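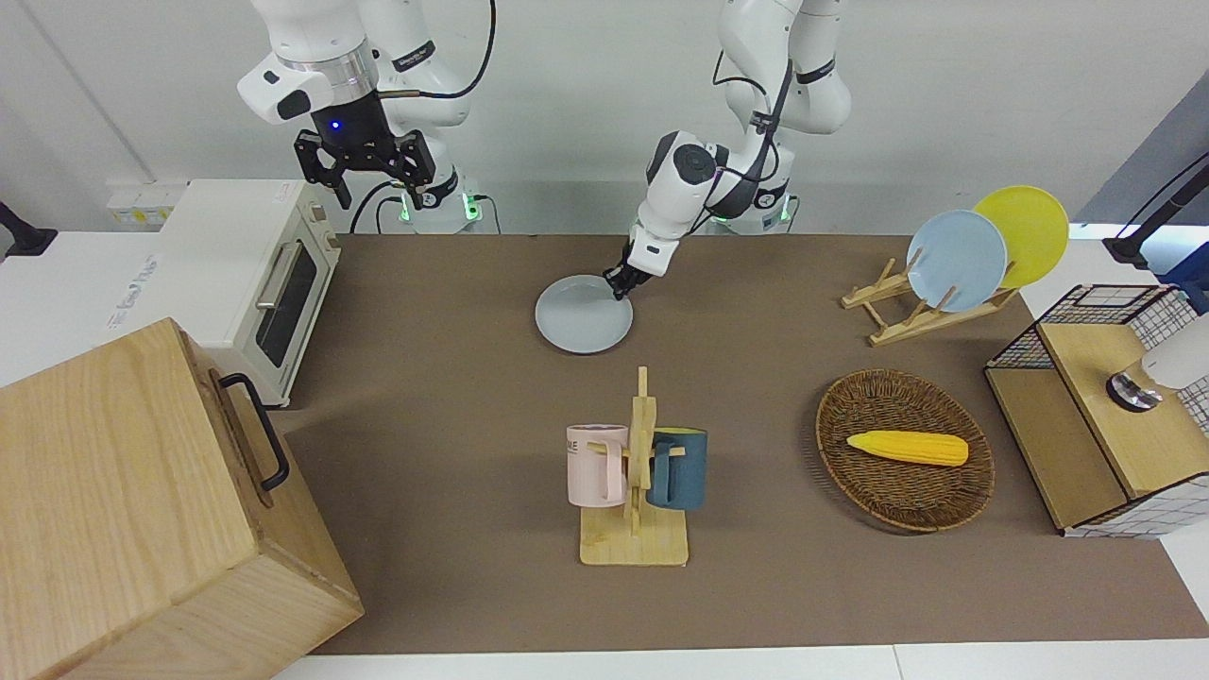
By Tyson Bergeron

2 comments | 400 shares

By now you've probably watched the clip from the Apaza counter in Tisberg. A customer complains about her order, the shift supervisor calls her a name I won't repeat, and someone in line gets the last half of it on a phone. The supervisor was let go before supper.

I don't feel sorry for him. What he said was ugly and he said it at work, in uniform, to somebody half his size. What I doubt is the apology that followed.

It ran to 200 words and the customer, Mercedes Villca, wasn't named in any of them. It said the behaviour "does not reflect our values." Fine. Whose did it reflect? Yesenia Sotelo worked the same counter for two years and told me she'd reported him twice, once in writing. She got a form reply and fewer hours.

So the company could live with him until the rest of us had a look. Now there's to be "respect training," which Ayman Mansour, who manages a rival store up the road, describes as a slide show you click through on your break. I've done one of those. I was eating a sandwich at the time and passed.

Maybe I'm being unfair and head office really is horrified. They could show it by publishing how many complaints came in last year, and how many got an answer from a human being. I asked for both numbers in February. I'm still waiting, and I notice the apology has already slid off their front page.

Share | Save | 2 comments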